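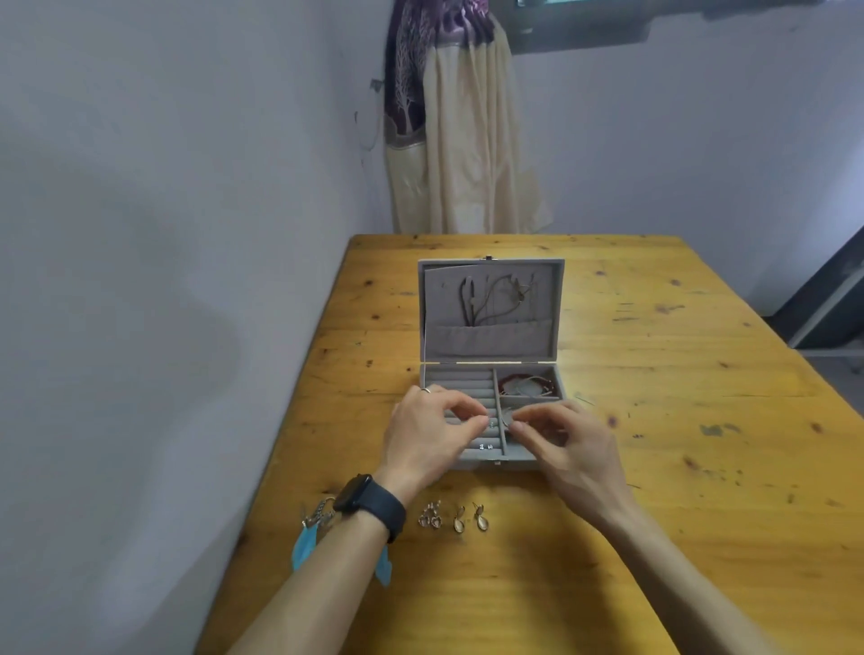

Getting the jewellery box in order by hand, earrings along the front of the table

From: Nesma El Khatib
To: Memico users list
Subject: Re: Fingertips slipping on small chains

> We have our arm doing trays of beads quite happily, but as soon as
> we give it a necklace the fingers close and the chain slides out.
> Has anyone set theirs up for jewellery? Is it the pads or the
> closing force?

Hello, and welcome to the most fiddly job I have ever given a machine! I've spent most of August getting our Memico ready for the same sort of thing, a grey velvet box with ring rolls and little compartments, and my first advice is to do the job yourself a good few times before you touch a setting. You notice how much the one hand steadies the box or the cord while the other does the clever bit, and ours has only the one arm, so I had to clamp the base.

1. The pads. Take the Bemik pads off and wipe them with a damp cloth, then let them dry properly. Mine had picked up a fine coat of velvet fluff (you can't see it, but you can feel it). I change them after 100 runs now, though they would probably go a bit longer.
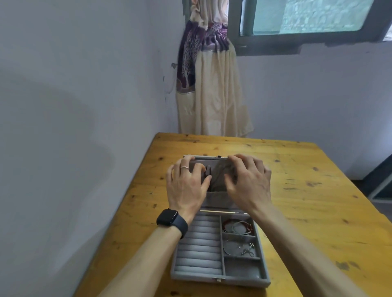 I also trimmed the tips a little narrower, as the full-width ones kept catching on the lining, and the lid pocket is worse for that than anywhere else.

2. The closing force. Ours came set at 9 and I have it down to 2 for chains. It sounds far too gentle, I know, but the cord stays put once the pads are clean. Change one thing at a time, or you'll never know which of them did it.

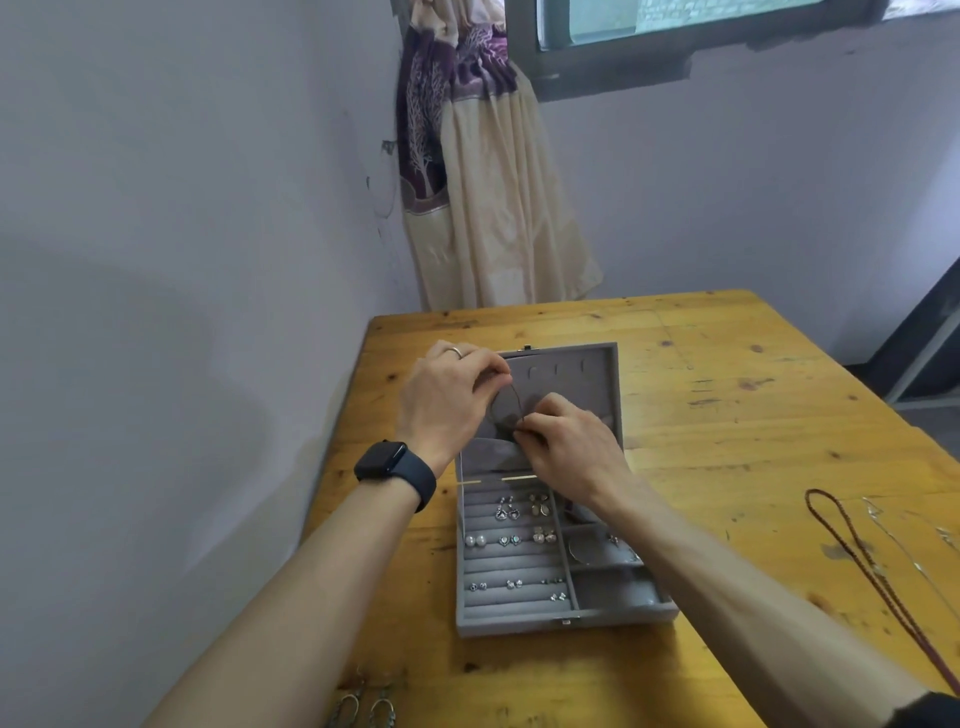 3. The zero position. Run it again after every pad change. I forgot once and it pushed the lid shut on itself, poor thing.

Do write back and tell us how you get on!

Warm wishes,
Nesma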